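Jondero Tabletop Kit – hands-on

Price: on request (educational pricing available)
Rating: 4 out of 5
Reviewed by Anju Joshi

I've had the Jondero kit bolted down in our teaching lab since September and people keep emailing me about it, so I'm putting everything on one page. Short version – I like it a lot, and I'd buy it again, but budget a good afternoon for the cables!

What you get

The arm and its two-finger gripper, a wrist camera, an overhead camera on a pole, and the Rullex software license for 2 seats. You supply the table and the computer. You also supply the stuff to pick up, and I'd go for a real mix of kitchen things and play food (we raided everybody's cupboards).

Setting up

The manual is decent up to the calibration chapter, where it goes a bit vague. I called support and got Endang Khoo, who walked me through it in 42 minutes and didn't make me feel silly once. Do the overhead camera first, then the wrist one. I did it the other way around and had to start over.

Daily use

Rullex lets you record a task by guiding the arm yourself, then save it under a name. My students had "fruit to plate" saved before lunch on day one. We're at 234 recordings now, and the software does slow down when you scroll a list that long. Folders would be nice, please!

The gripper is the best part for me. It's narrow enough to get in among the dishes, and the view from the wrist is what my students watch most. The overhead view is better for planning – you get the whole layout at once, appliances and all.

Overhead view first, then the wrist camera with a banana in the gripper:

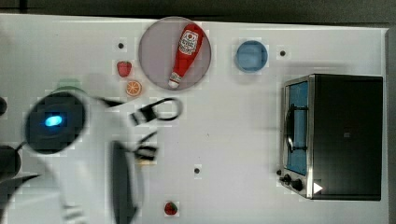
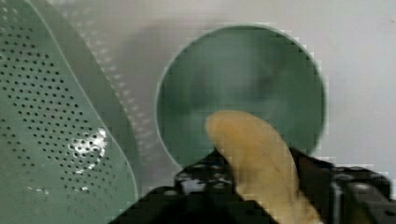
Things I'd change

The power cable is too short for our bench, so we run an extension. The finger screws want checking every 200 cycles or so, and the software won't remind you. And I'd love a darker tabletop option in the catalog, because glossy dishes and a pale table can throw a lot of glare at the cameras.

Spare parts

Fingers are sold in pairs and mine came quickly. Ask for the Clandia fingertip set if you handle soft fruit – it costs more, but I haven't gone back to the standard ones.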